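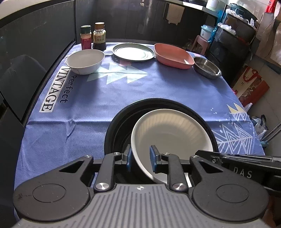
2019-09-07 - open day, table demo

Doors at ten. Oleksandra ran the hand-held gripper, I did the talking. 23 visitors signed the sheet, most of them from Pudley, plus Joonas Ahonen and a colleague from Vainio.

Task was the white bowl and the round black container, gripped at the rim with the blue pads. Joonas asked why the rim and not the outside wall. Told him the fingers don't open wide enough for that bowl. He wants the finger drawings - send Monday.

Kids got to try it after lunch. They squeeze too hard at first, then get it. Swap the pads before the next session, left one first.

Tablecloth creases snagged the plate twice. Iron it or tape the corners.

Questions I couldn't answer: pad life, and price for a set of 20. Ask Leonora about both.

Still to do: charge both batteries, copy the sign-up sheet for Amândio.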